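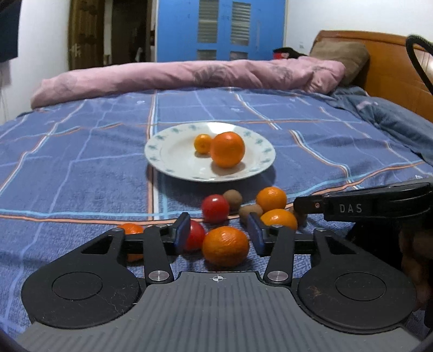 Ticket: gripper width reads too wide on round fruit
Project: Restard, fruit-to-plate task
Opened by: Abena Ametepe
Status: open

Hi Leonardo, me again! I replayed the 24 August demos last night and the oranges are fine, but the policy keeps stopping short on kiwis (it closes, hovers, then lifts with nothing in it).

Tried so far:
- re-zeroed the finger width, no change
- retrained with 2 seeds, same thing both times
- dropped the 3 demos with bad tracking, a tiny bit better maybe?

My guess is the width signal lags the video, so small fruit loses out. Could you rerun the Ekdale sync script on your end and send me the offsets? I'm holding off on new demos till I hear from you.

Leonardo Mazza, 4:10 pm: Running it now, offsets tonight.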